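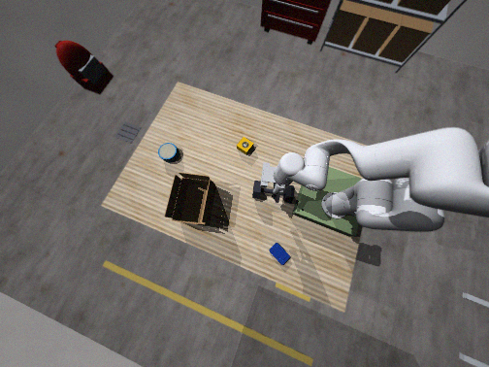 Print | E-mail

March – by Eamon Mac Mathúna

Haltitz will begin selling the Remov smartwatch in March, the company said today. The watch comes in 2 case sizes and runs for 4 days on a charge. Haltitz has kept the look of its earlier watches, with a white case, rounded edges and a dark gray clasp. A green strap is sold separately.
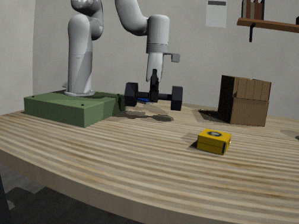 Rendering: robot arm with dumbbell.

The Remov tracks sleep, heart rate and steps, and shows calls and messages from a paired phone. Storage is enough for 300 songs. Owners of the previous model can move their settings over during setup.

The watch costs $300 and will be carried by Shimada stores and by Rometti – 900 locations in all. Online orders open at 9 a.m. on launch day. Review units are available to the press on request from Haltitz.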